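Saturday, July 19, 2025
Ivone Lacerda

Good day on the gripper budget, and I want to get it down before I lose the thread. We've been stuck between two quotes for weeks. Pralier wants us to take the full arm-and-gripper bundle. Harju will sell the gripper alone, with a wrist adapter, and the spare fingers come in at 226 a pair. I went in leaning toward the bundle and I've come out the other side!

What changed my mind was running the art-handling jobs in sim first. The Lutent work is nearly all flat framed pieces, lifted off a table and racked, so finger shape matters far more to us than reach. The arm we already have is fine. I'd much sooner put the money into fingers and pads and keep a little back for the things we always forget (cables, a second e-stop, the right screws).

Draft numbers:
Spare fingers, 2 pairs at 226 each
Pads and small hardware, capped at 300
Harju lead time is 14 days from the order, so we could be mounting in August

Still open: does the adapter fit our wrist plate without a spacer? Resetti has the drawing and I've asked for it twice. Also want a wider opening option priced, even if we don't buy it now — deep frames are going to come up sooner or later.

The close-up view from the wrist has been the most useful thing in all this. I can judge where the fingertips sit against a frame edge so much better than from the overhead view, and it makes me want a proper wrist camera on the real arm. Adding that as its own line.
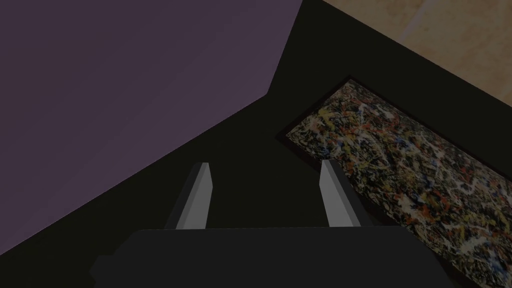 Sim, wrist view. Fingers open, nothing held, right tip over the edge of the frame. Drip-style painting flat on the black surface.

Next: try beveled against square tips on the same piece, then send Harju the final list. If the spacer turns out to be needed, it comes out of the 300.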